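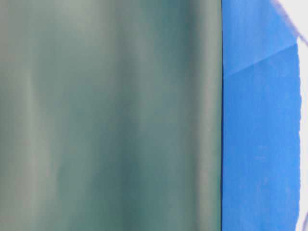
灰色がかった緑。縦に淡い濃淡あり。

件名: Re: [honyaku-ml] 色名の訳語と用語表の扱い

オストロフスキです。
カンポスさんの質問にまとめて返信します。長くなります。

イグナシオ・カンポスさんは書きました:
> 『プルヴィア』の第3章から第5章までを受け持っています。
> 色の名前の訳で止まっているので、相談させてください。
>
> 1. 原文の sage を「セージグリーン」にするか「灰緑」にするか。
> 前の章では両方出てきます。
> 2. 主人公の祖母の台詞にだけ、色が古い言い方で出てきます。
> 和名を使ってよいでしょうか。
> 3. 用語表のどの列に書けばよいのか分かりません。
> 「訳語」と「決定訳」の二つがあります。
> 4. 迷った語は本文に印を付けて残してよいですか。
>
> それと、ホッジャさんの章では teal が「青緑」、
> ビエレツカさんの章では「鴨の羽色」になっていました。
> どちらに合わせるべきでしょうか。

1について。
地の文は「灰緑」、店の場面で商品の色として出てくるときは「セージグリーン」でお願いします。布地屋の店員が客に「灰緑」と言うのは硬いですし、地の文でカタカナの色名が続くと現代の通販カタログのように読めます。第1章は私の担当で、混在しているのは見落としです。地の文の二か所を「灰緑」に直しました。

なお sage が植物を指している箇所が第4章に一つあります。窓辺の鉢のところです。一括置換をかけると鉢まで灰緑になるので、必ず目で見ながら直してください。

2について。
和名は使ってかまいませんが、読みが分からないと台詞として流れません。「老竹色」「青鈍」あたりは祖母の口調に合うと思います。ただ、色味が原文と離れるものは避けてください。青鈍は青寄りなので、緑と明記されている箇所には使えません。「利休鼠」も候補に出ましたが、人名由来の語が外国の町の老人の口から出るのはおかしい、というジェームズさんの意見に私も賛成です。

ルビは初出のみ。同じ章で二度目からは付けません。章が変わったらもう一度付けてください。

3について。
「訳語」は担当者の案を書く列です。「決定訳」はビエレツカさんが確定後に記入します。担当者は「決定訳」に触らないでください。先週、三行分が上書きされていて、復元に手間がかかりました。責める意図はありません。列の名前が紛らわしいので、「訳語」を「担当者案」に変えました。

用語表に書くときは、次の順でお願いします。

原語
担当者案
章と段落番号
前後の一文(原文のまま)
備考

前後の一文がないと、あとから見た人が判断できません。第2章の分は原語と訳語しか入っていない行が多いので、ホッジャさん、お手すきのときに補ってもらえますか。全部で11行です。急ぎません。

4について。
印は残してかまいません。全角の〓を語の直前に一つ置いてください。「?」は原文の疑問符と区別がつかず、検索で拾えません。提出前に〓を検索して、残っている分は用語表の備考欄に書き写してください。

teal の件。
これは「青緑」に統一します。「鴨の羽色」は語の由来をたどれば筋が通っていますし、ビエレツカさんの章だけなら良い訳だと思います。ただ、この語は全体で10回出てきて、そのうち半分以上は壁や上着を短く言うだけの箇所です。毎回「鴨の羽色の上着」では重くなります。ビエレツカさんにはすでに了承をもらいました。第7章の終わり、湖で鳥を見る場面だけは「鴨の羽色」を残します。そこは作者も鳥に掛けて書いているようなので、消すのは惜しいです。

色の濃淡の形容も、そろえておきたいものがあります。muted は「くすんだ」、dusty は「粉をふいたような」とする案が出ていました。dusty はたいてい「くすんだ」で足りますが、muted と同じ文に並んだときに困ります。第5章の冒頭がそうです。そこでは dusty を「白っぽい」とし、muted を「くすんだ」にしてください。ほかで並ぶ例が見つかったら知らせてください。

pale と light の区別は、あまり気にしなくてよいです。「淡い」「薄い」「明るい」を文脈で選んでください。人の顔色の pale は当然別です。「青白い」か「血の気のない」で、担当者に任せます。

色以外のことを三つ。

一、地名の Sikora は「シコラ」で確定です。「シコーラ」と書いた原稿がまだ出回っています。人名ではなく町の名前なので、「シコラさん」になっている第6章の一文は誤訳です。修正済みのものを共有フォルダに入れました。

二、版元のプルスターから、仕上がりは原稿用紙で700枚に収めてほしいと連絡がありました。今の見込みではやや超えます。訳注を減らすのがいちばん早いと思います。現在、訳注は全章で100近くあり、料理と通貨に関するものが多いです。通貨は巻頭の一覧にまとめ、本文の注は外す方向で考えています。反対の方は火曜日までに返信してください。

三、引用の仕方について。返信のとき、前のメールを全文付けたままにしている方がいます。アーカイブで読むと同じ文章が何度も出てきて探しにくいので、必要な部分だけ残して削ってください。件名は、話題が変わったら変えてください。前回の通貨の話が「校正日程」という件名の下に入っていて、見つけるのに苦労しました。

カンポスさんの第3章は半分まで読みました。市場の場面は声の調子がよく出ていると思います。店主が値段を言い直すところ、原文では二度目だけ敬語に近い形になっているので、訳でも少し変えてもらえるとうれしいです。細かい指摘はファイルのコメント欄に入れてあります。残りは二月中に戻します。

ジェームズさんへ。第8章の方言の件、返事が遅れていてすみません。漁師の台詞を特定の地方の言葉に寄せるのは、やはり見送りたいです。語尾を短くする程度でどうでしょうか。見本として最初の二頁だけ直したものを送ってもらえれば、それをもとに決めます。

カジミエラ・オストロフスキ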